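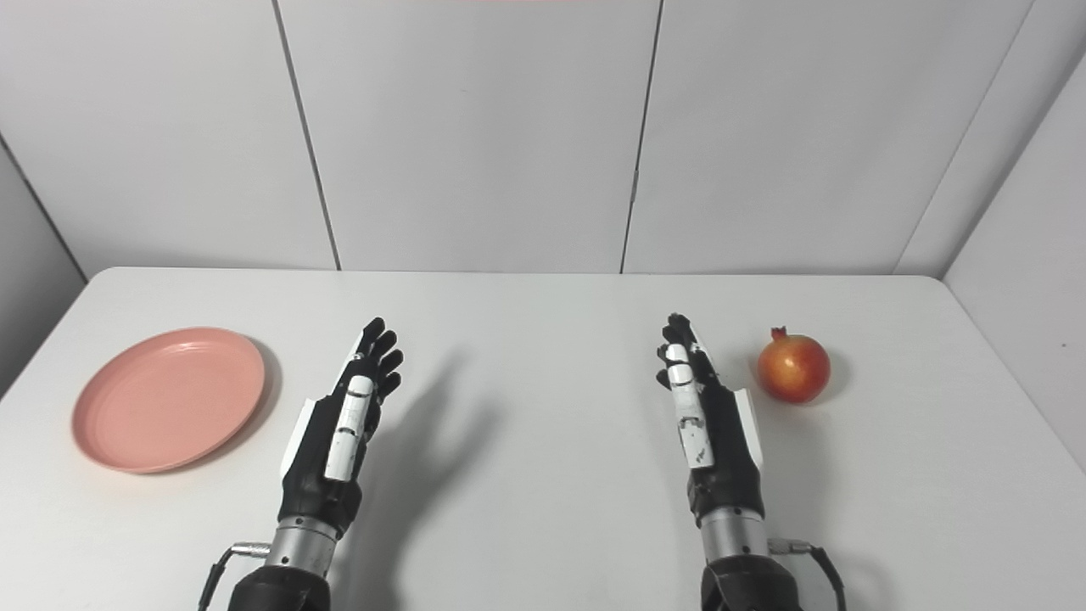 Cirley Practice Stems

README for the April release, version 2

Cirley is a set of multitrack recordings for people learning to mix. It was recorded at Bavgate by Rocío Lozano and Bahman Amini and edited by Doina Krasniqi. The songs are short, played by real musicians, and left mostly unprocessed so that you can do the work yourself.

This file covers what is in the download, how the files are named, what you may do with them and what we already know is wrong.

What you get

There are 47 stems, sorted into one folder per song. Each song folder also holds a rough mix, a tempo note and a text file with the chords. The rough mix was done quickly on the day and is only there so you can hear how the parts fit together. Please don't treat it as a target.

All audio is WAV at 48 kHz. Every stem in a song starts at the same point, so if you drag the whole folder to the start of an empty session it will line up.

File names

Names follow the pattern song_instrument_mic_take. The song comes first as a single word in lower case. The instrument is written out in full, apart from "gtr" for guitar and "kik" for kick drum, which were Bahman's session names and got too far into the project to change. The mic part says where the microphone was: close, room, over or di. Only the chosen take is included, so the take number will often skip. Nothing is missing.

Doubled vocals have "dbl" at the end. The double is usually a bit looser than the lead and we have not tuned or tightened either.

How it was recorded

Drums, bass and guitars were played together in the main room. Keys and vocals were added afterwards. There is spill between the drum and guitar microphones, more on some songs than others, and you will need to check phase between the close and room tracks on the snare.

The bass was taken direct and through an amp. The amp track arrives slightly late compared with the direct one. We left it as it was. Nudge it if you want to.

The only processing printed to the files is a low cut on the vocals and light compression on the lead vocal of "Filtix", which was done on the way in and can't be undone.

Notes on single songs

Filtix is the easiest place to start. It runs at 92 bpm to a click, with few parts and a dry vocal. The clap was played by hand by everyone in the room and wanders a little in the last chorus.

Van Dijk was played without a click. The tempo map in the folder was drawn by hand by Vega Carrasco and is good enough for delays and for lining up a shaker. It drifts after the middle eight. If you plan to build a remix on a fixed grid, you will have to warp the drums first and then everything else to match.

Low Gate has the most spill and the loudest cymbals. Zohreh Talebi sang the guide vocal in the room with the band, and we ended up keeping it as the lead. You will hear drums behind her whenever you brighten the track.

Known problems

The room microphones on Low Gate are swapped left to right compared with the overheads. Flip one pair.

There is a chair creak in the last bar of the Van Dijk piano. It is on both piano tracks.

The tempo note for Filtix in the first version had the wrong bar count for the intro. This has been corrected. If you still have the old download, replace the whole folder, as some of the file names have changed too.

Some older players show the wrong length for the longest files. They open normally in any audio workstation we tried.

Using the files

You may mix, edit and remix the songs for study, teaching and your own portfolio. You may post your version online for free if you credit the players and link back to Cirley. You may not sell a mix, put it on a paid streaming service, or lift single stems into a sample pack. If you teach a class, you can hand the files out to your students.

For anything else, ask Doina first.

Credits

Drums and percussion: Bahman Amini
Bass and guitars: Vega Carrasco
Keys: Rocío Lozano
Vocals: Zohreh Talebi
Editing and file checks: Doina Krasniqi

Changes in version 2

Added direct bass for Low Gate.
Renamed the room microphones so they match across songs.
Fixed the Filtix tempo note.
Removed an empty tambourine track from Van Dijk.

Last checked 11 August 2025.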